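Home News Monitoring Data Tables About Contact

Pornanberg radon readings rise at 11 stations in July

The regional radiation monitoring network at Pornanberg recorded elevated indoor radon at 11 of its 41 stations in July, according to the monthly data table released by the Cludico laboratory. Outdoor gamma dose rates stayed within the normal range at every station.

The highest readings came from ground-floor rooms in the Ververidis district, where the bedrock is granite and many older homes have unsealed basement floors. Three stations there exceeded the network's own notice level for the full month. The other eight crossed it only during periods of low air pressure, when soil gas moves more easily into buildings.

Florencia Cisternas, who manages the data program at Cludico, said the pattern matches the known geology. "These are alpha track detectors, read once at the end of the exposure period, and we run them next to continuous monitors," she said. "Both methods agree on which buildings are high. They differ a little on how high."

Food samples are handled under a separate schedule. The laboratory received 51 samples during the month, including milk, leafy vegetables, mushrooms and freshwater fish. Each was dried, ground and counted by gamma spectrometry for cesium-137 and potassium-40. Potassium-40 occurs naturally in all food and was present in every sample. Cesium-137 was above the detection limit in three mushroom samples and in no others.
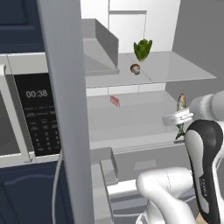

Computer rendering: a robotic arm beside a fish on a refrigerator shelf.

Counting times were extended for the fish samples to lower the detection limit. Omid Mohammadi, a health physicist with the instrument supplier Clumilen, said longer counts are routine when sample mass is small. He said the three mushroom results were consistent with old fallout held in forest soil and did not point to a new release.

The July table also corrects an error in the previous release, in which two station labels were switched. The readings themselves were not changed. Users who downloaded the earlier file should replace it.

Residents of buildings above the notice level have been offered a second detector for the heating season, when windows are closed and indoor radon is usually higher. Results from the second round will be listed by district, without street addresses.

Recent items
Detector return deadline extended for Ververidis homes
How to read the monthly gamma table
Calibration notes for continuous radon monitors
Well water sampling to resume at Pornanberg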